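철도 > 궤도·차량 작업실 > 작업 노트 > 7월

7월 작업 노트 — 하커드(Harkard) 차량기지 동물 진입 감지 건, 그리고 문 센서 이야기 조금

오전 5시 40분 도착. 해가 이미 떠 있었고 기지 안쪽 유치선에는 첫 편성이 전조등만 켜고 서 있었다. 지난달 노트를 다시 읽어 보니 내가 적어 놓고도 무슨 말인지 모르겠는 대목이 많아서, 이번에는 좀 길어지더라도 풀어서 쓰기로 한다. 나중에 이걸 이어받을 동료가 있다면 커피 한 잔 옆에 두고 천천히 읽어 주시길.

우선 배경부터. 하커드 기지는 본선에서 갈라져 나오는 인입선이 숲 가장자리를 따라 휘어 들어오는 구조라서, 밤사이 고라니나 너구리가 선로 안으로 들어오는 일이 꽤 잦다. 자갈이 낮 동안 데워져 있어서 그런지 침목 사이에 웅크리고 자는 녀석도 있다(이건 내 짐작이고, 생태 쪽 자문을 받은 건 아니다). 지금까지는 첫차 승무원이 눈으로 보고 무전을 넣어 주는 방식이었는데, 안개 낀 새벽에는 그게 참 어렵다. 그래서 인입선 곡선 구간에 바스토스(Bastos) 열감지 유닛을 달고 기지 사무실에 경보를 띄우는 시험을 하고 있다.

설치 구간 길이는 300미터. 유닛은 선로 바깥쪽 전주에 붙였고, 높이는 처음에 너무 높게 잡았다가 두 번 내렸다. 높으면 멀리까지 보이긴 하는데 풀이 자란 배수로 쪽이 사각이 된다. 새끼 고라니는 딱 그 풀 높이라서 거기를 놓치면 시험하는 의미가 별로 없다. 브래킷은 작업실에서 직접 깎은 것이고, 볼트 구멍을 긴 타원으로 파 두어서 현장에서 각도 맞추기가 한결 편했다. 이건 정말 잘한 일이다! 다음 브래킷도 꼭 이렇게 할 것.
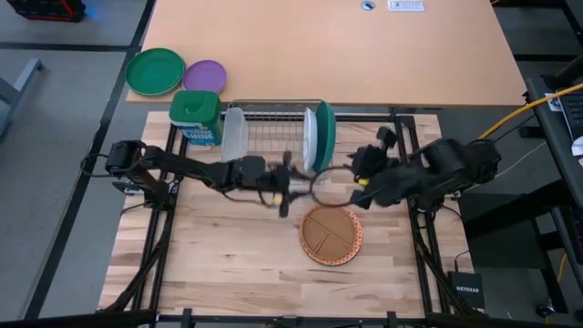 어젯밤 기록을 내려받아 보니 이벤트가 1000건 넘게 쌓여 있었다. 처음 보고 가슴이 철렁했는데, 하나하나 열어 보니 대부분이 같은 원인이었다. 유치선에 들어온 편성의 제동 디스크가 식으면서 열점이 서서히 줄어드는데, 감지 쪽에서는 그걸 매번 새 물체로 세고 있었던 것이다. 편성번호 3065가 들어온 뒤로 이벤트가 와르르 늘어난 것도 설명이 된다. 마지막 정차역에서 내리막을 길게 내려오니 디스크가 뜨거울 수밖에 없다.

그래서 오늘 한 일은 이렇다. 유치선 쪽 화각을 마스크로 가리고, 인입선 곡선만 남겼다. 그리고 한자리에서 움직이지 않고 온도만 내려가는 열점은 한 번만 세도록 조건을 넣었다. 다만 이 조건이 조금 걱정스러운 게, 자고 있는 동물도 움직이지 않는다는 점이다. 체온은 내려가지 않으니 구분이 되겠지 싶다가도, 비 맞은 털가죽은 표면 온도가 꽤 떨어진다고 하니 마음이 놓이지 않는다. 일단 하한을 느슨하게 잡고, 비 오는 밤 기록이 모이면 다시 보자. 급할 것 없다.

오전 9시쯤 비어 있는 선로에 미지근한 물을 채운 물통을 놓고 시험을 했다. 물통 크기는 새끼 고라니 몸통과 비슷하게 골랐다. 곡선 입구에서는 금방 잡혔고, 중간 지점에서도 잡혔고, 배수로 바로 옆에서는 한참 있다가 잡혔다. 풀을 손으로 눌러 주니 바로 떴다. 결국 풀을 베는 게 가장 싼 개선책일 수도 있다는 생각이 든다. 시설 쪽에 제초 주기를 물어봐야 하는데, 예전에 물었을 때는 예산 이야기로 넘어가 버려서 이번에는 질문을 짧게 적어 가려고 한다. 언제 베는지, 곡선 안쪽도 포함되는지, 그 둘만.

경보가 떴을 때 무엇을 할지도 정리가 필요하다. 지금 초안은 다음과 같다.

사무실 당직이 영상을 확인하고, 동물로 보이면 첫차 승무원에게 무전으로 알린다.
승무원은 곡선 앞에서 일단 정지한 뒤 관제 허가를 받고 천천히 진입한다.
동물이 비키지 않으면 기지 직원이 선로 차단을 받고 나서 걸어 들어간다. 차단 전에는 절대 들어가지 않는다.
옮겨야 할 때는 담요로 눈을 가리고 숲 쪽에 내려놓는다. 새끼라면 어미가 근처에 있을 수 있으니 멀리 데려가지 않는다.

세 번째 줄은 몇 번을 강조해도 모자라지 않다고 본다. 귀여운 것이 선로에 누워 있으면 사람 마음이 앞서기 마련이고, 나도 그런 사람이라 잘 안다.

점심 이후에는 밀린 숙제인 밤베르크(Bamberg) 노선 차량 출입문 센서를 봤다. 증상은 문이 다 닫혔는데도 끼임 신호가 남아서 출발이 늦어지는 것. 돌려받은 센서 중에서 증상이 재현된 것은 전부 커넥터 쪽에 하얀 가루 같은 것이 끼어 있었다. 세차기 물이 들어갔다 마르면서 남은 자국으로 의심하고 있다. 타켁(Takeck) 커넥터로 바꾸면 씰이 한 겹 더 있어서 나을 것 같은데, 하우징이 조금 길어서 문틀 안쪽 커버와 닿는지 실물로 대 봐야 한다. 도면으로는 들어간다. 그런데 도면으로 들어가던 것이 현장에서 안 들어간 적이 한두 번이 아니라서, 견본을 받을 때까지는 좋아하지 않기로 했다.

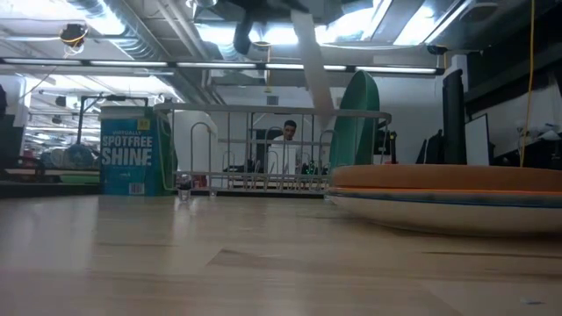 세차기 물 이야기를 조금 더 적어 둔다. 기지 세차기는 헹굼수를 재사용하는데, 필터를 바꾼 지가 오래되었고 여름에는 물이 빨리 마르니 차체 창문에도 얼룩이 남는다. 승객 민원에 창문 얼룩이 늘어난 시기와 문 센서 고장이 늘어난 시기가 비슷해 보여서, 두 가지를 한 표에 놓고 비교해 볼 생각이다. 회색 철망 식기 건조대 옆에 선 청록색 상자에 큼직하게 적힌 "VIRTUALLY SPOTFREE SHINE"이라는 문구처럼, 우리도 얼룩 없이 마르는 헹굼을 바라는 셈인데, 접시와 달리 열차는 옆면이 워낙 넓고 틈새가 많다. 마지막 헹굼만 새 물로 돌리면 어떨지 세차 담당 쪽과 이야기해 보고 싶다. 물 사용량이 늘어나는 건 분명하니 그 숫자부터 받아야 대화가 될 것이다.

재현 시험은 센서를 염수에 적셨다 말리기를 되풀이하는 식으로 했다. 70회를 채우고 나서 기존 커넥터는 접촉 저항이 눈에 띄게 올랐고, 그리스를 바른 것은 거의 그대로였다. 그리스만으로도 한동안 버틸 수 있다는 뜻이니, 견본이 오기 전까지 정기 점검 때 그리스를 바르는 임시 조치를 제안해 볼까 한다. 다만 너무 많이 바르면 먼지가 붙어서 그것대로 골치가 아프다. 면봉으로 얇게 한 바퀴, 딱 그만큼이 좋았다.

남은 일:
- 곡선 안쪽 제초 문의
- 비 오는 밤 기록 따로 모으기
- 마스크 설정 파일 백업(저번에 안 해서 한나절 날렸다)
- 커넥터 견본 도착하면 문틀 커버에 대 보기
- 세차기 헹굼수 사용량 받기
- 경보 대응 초안을 승무 쪽에 보여 주고 의견 듣기

오후 6시 20분, 퇴근하기 전에 전주에 올라가 유닛 렌즈를 한 번 닦았다. 거미가 벌써 집을 지어 놓았길래 미안하지만 옮겨 주었다. 거미줄도 바람에 흔들리면 가끔 잡히는 모양이라 점검표에 한 줄 넣어야겠다. 내일은 마스크를 적용한 첫 밤 기록을 보게 된다. 이벤트가 몇 건이나 남았을지 벌써 궁금하고, 한편으로는 진짜 고라니가 한 마리쯤 찍혀 있었으면 싶기도 하다(선로 밖에서!).

문의: 하커드 차량기지 궤도·차량 작업실 | © 하커드 작업실 노트 | 맨 위로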